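Cerngate opens care service for garment-folding cells

3 May 2022
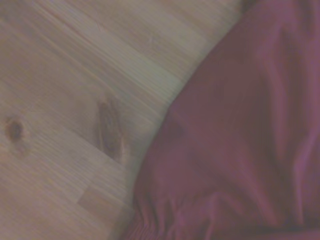

Senad Krasniqi asked for shorter stops, and said a wrist camera out of alignment should not cost his team a whole morning. The new Cerngate service answers this wish. For each folding cell, a technician cleans the lens, tightens the 4 bracket screws and repeats the colour calibration on maroon cloth. The visit takes 15 minutes. Bookings for August are open at the Dutska centre.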